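Oct 29, 2018

Shellac test boards, second round

Mixed a fresh batch this morning from the Hedegaard flakes. Weighed 100 g on the bench scale, alcohol to the usual line on the jar, lid on, shaken every half hour until lunch. Strained through a paint filter into the brown bottle. Label has the batch number, 127, and Margareta's initials next to mine.

Old batch is finished. A drop on glass was still tacky after the weekend, so it went in the waste can. Jae-in asked whether we could keep it for sealing knots. I would not.

Boards: beech, birch and one offcut of cherry, all sanded to 180 and wiped down. First coat went on with the pad, second with a brush on the left half only. Brush marks show on the beech if you hold it to the window — the pad side is clean. The cherry took the color unevenly near the end grain. Probably needs a thinner first coat there.

Sheena wants to try the Zidus wax over half of each board once they harden. Fine, but wait until the end of the week and write down which half.

Room was cold until ten and the first coat on the birch went a little cloudy. It cleared after I moved the board nearer the heater. Should have let the wood warm up first.

To do:
order alcohol, some 100 oz
ask Bok-nam for the old pad cloth
new lid for the brown bottle
water drop test on all three boards in December
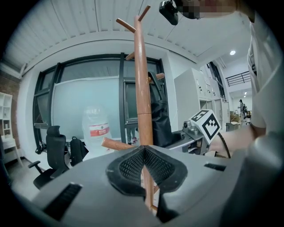 How long should mixed shellac be kept before it goes in the waste can?
Six months is our limit, and any bottle gets a drop test on glass before use. If the drop is still soft the next day, throw the batch out.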